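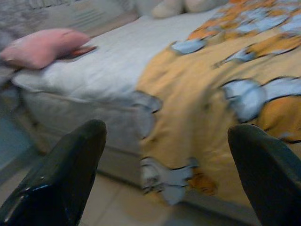
I've been meaning to write about the bedding in the small bedroom for a while now. It's the room people ask about the most when they come over, and the question is usually the same one: why is there so much yellow in there?

The short answer is that I like it. The longer answer is that the room has pale gray walls and one window that gets light until 2 in the afternoon, and for most of the winter it felt like a dentist's waiting room. I had a plain gray comforter in there from Fehr. It was fine. It was warm. I never once looked forward to seeing it.

So in March I gave it away and put the yellow and orange one on instead, the one with the lazy egg characters all over it. It's a kid's print, I know. I'm an adult with a mortgage and I sleep under cartoon eggs. It's very comfortable.

The sheet stayed white. I tried a patterned one from Jivis first and it was too much with the eggs, so that went back. With a plain sheet you get somewhere for your eyes to rest, and I can wash it hot without thinking about it. I don't do that with the comforter. It gets cold water and the gentle cycle, and it takes 2 rounds in the dryer because the middle stays damp.

The pillows are where I have less self-control. The pink square one has a little white character printed in the center, and it doesn't go with anything else on the bed. I bought it on a trip and carried it home on my lap. It has moved from the couch to the chair to the bed, and I think the bed is where it's staying.

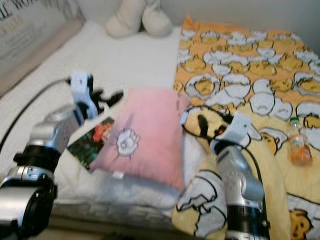
Small things end up on this bed too. I keep a few picture cards on the nightstand, and they migrate. The one with the red-orange flower is my favorite and it is always under something. I've found it in the pillowcase, behind the headboard and once in the laundry. If I ever get around to hanging the Dirkon rail I bought, the cards will go up on the wall and that will be the end of it.

As for making the bed, I keep it simple. Sheet first, pulled flat with my hands. Pillows up. Then I take the comforter by the two near corners and shake it once — hard — and let it land. If it lands crooked I pull on whichever side is short. It usually lands crooked.

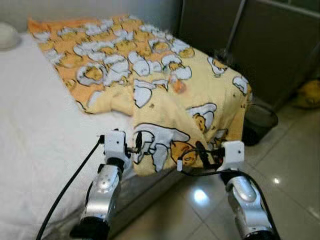 On days when I want to air the mattress, I fold the comforter back on itself and leave it that way until lunch. It's a thick thing and it doesn't fold neatly. I used to fight with it. Now I get it more or less in half and let the rest hang over the side.

Someone is going to ask what it cost, so: the comforter was 150 dollars, and I waited 4 months for it to go on sale before giving up and paying full price. The Fidance one I was also looking at was 200 and came in beige.

Next up is the curtains. They're brown, they came with the house, and I've already measured the window.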